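Landedar opens orders for its mixed-bin picking kit

Feb 28, 2026

Landedar has started taking orders for the bin picking kit it has been trying out at the Bretthorpe shop since last May. The kit is meant for people who already own an arm and want it to take unsorted items out of a deep bin one at a time. It comes with a gripper, the tubing and mounting plate for it, a camera, a small computer and one year of the Kodstead software. The arm is not part of the price, and neither is the bin.

We spent two days at Bretthorpe with Junhao Yin, who runs the trials there, and came away with a fair idea of what the kit does well and where it still needs work.

Setup is quick if your arm is on the supported list. Mounting the gripper took us under an hour, and most of that went to routing the lines. Landedar ships reusable ties and asks you to run the gripper lines along the cables already on the arm, with a loop of slack at the wrist. Follow that part of the manual closely. Our first try left the loop too short and the arm stopped with a fault when the wrist turned all the way over. The second try was fine.

Next you teach the software where the bin is. You jog the arm to the four inside corners, save each one, and then enter the depth. The bin has to stay put after that. The manual says to clamp it to the table and mark its corners with tape, so that you can put it back in the same place if it gets moved.

No training on your own items is needed before the first run. Kodstead looks at the pile, proposes a grasp, and the arm tries it. If the grasp fails, the software writes down the position and picks another. You can put in things of very different shape and finish together, and the arm works through them in whatever order it likes.

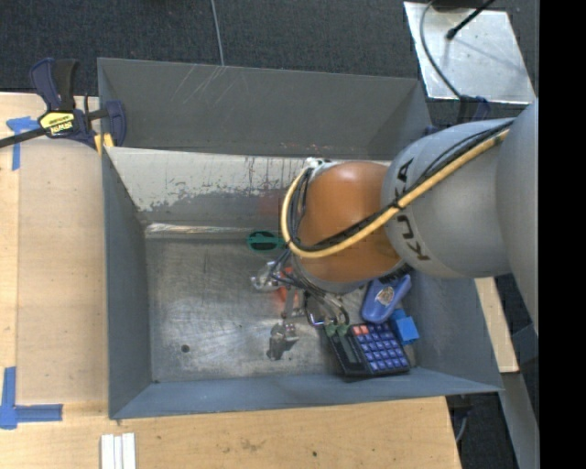
Tianyou Xie would like the kit a good deal more if it did better along the walls. In a bin with sloping sides, small things slide down and come to rest in the corners, and the gripper body touches the wall before the fingers close. Xie's advice is to buy the longer fingers with the kit and save yourself a second order.

Our numbers point the same way. Over the two days we logged 771 picks with the standard fingers. Items out on the open floor of the bin gave very little trouble. Most of the misses were within a hand's width of a wall, and flat items were the worst of them. The software does have a setting that lets the gripper tilt away from the wall as it goes down. It is off when the kit arrives, and we suggest turning it on. It slows each cycle a little.

Shiny and see-through items were the other weak spot. The camera sometimes saw only part of them and the arm went for an edge. Junhao Yin says a software update for this is being tested now, but he would not give a date. Changing the room lights helped us some. We switched off the row directly over the table and the bright spots on the metal floor of the bin mostly went away.

The screen side of the product is plain and easy to learn. There is one page for the bin, one for the gripper and one for the log. The log can be saved as a spreadsheet. Each line has the time, the grasp position and whether the gripper sensed something in its fingers. It does not say what the item was. If you need to sort what comes out of the bin, that is a separate module called Hao, and it was not ready for us to try.

Noise was not a problem. We could talk at a normal level next to the table. The computer fan was the loudest part while the arm was waiting.

Support is by email and phone during office hours. We called once about the wrist fault and Sihan Gu had us running again in 13 minutes, including the time it took us to find the right page in the manual.

The kit comes with a one-year warranty. Fingers and tubing are counted as wear parts and are not covered. The longer fingers are sold as a set, and swapping them takes a hex key and a new depth setting on the gripper page.

Orders placed now ship in 7 weeks. Landedar will also lend a kit to schools and small shops for a month against a deposit of $800, returned when the kit comes back complete. Requests for loans go to Siamak Arabzadeh at the Bretthorpe office. Please say which arm you have and send the inside measurements of your bin with the request.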